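My part of the group project was the bed. We got to pick one everyday chore each, write out how we do it, and then try to write it so plainly that somebody else could follow along. I picked dealing with clothes left on a bed, mostly because mine at home always has some (laundry day is more of an idea at my place). The full report is capped at 3000 words, so I'm keeping my section short!

## What I started with

One blue cloth, all crumpled up, on a big bed with a padded headboard. I wanted something soft and floppy - a stiff jacket pretty much tells you where it wants to fold, and that felt like cheating.
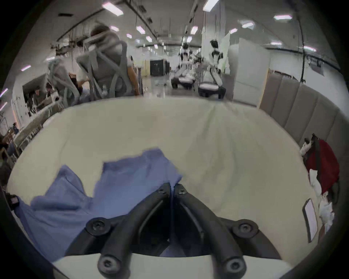
My first draft of the instructions just said "flatten it and fold it in half." I read it back the next morning and flatten it how? From which end? I ended up with 2 versions, one that starts from a corner and one that starts from the middle, and I still go back and forth on which I like.

## The room

We worked in a big shared room with desks and mesh office chairs, so it never felt like a bedroom. People were busy on their own things the whole time. I kind of liked that, but I did lose my place in my notes more than once.

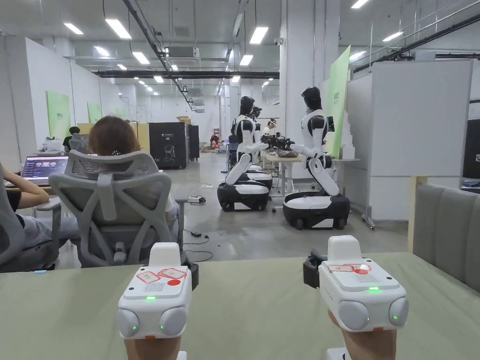

## Starting from an end

The corner version goes like this:

1. Find an end that isn't buried under the rest.
2. Pinch it and pull it out toward the side of the bed.
3. Go back for the lump in the middle and spread it out.
4. Fold only when you can see the whole outline.

Step 3 is the one I rewrote the most. "Lump" isn't a great word, but I couldn't come up with a better one.

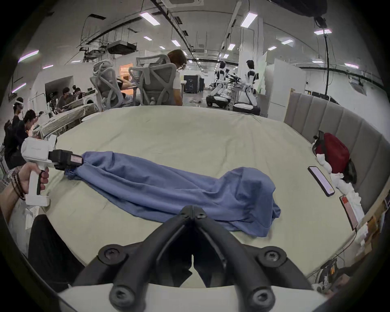
*Fig. 3: One end of the blue cloth pinched, with the rest still in a mound.*

I'd like to try a fitted sheet next, and I already know I'll need way more than four steps for it.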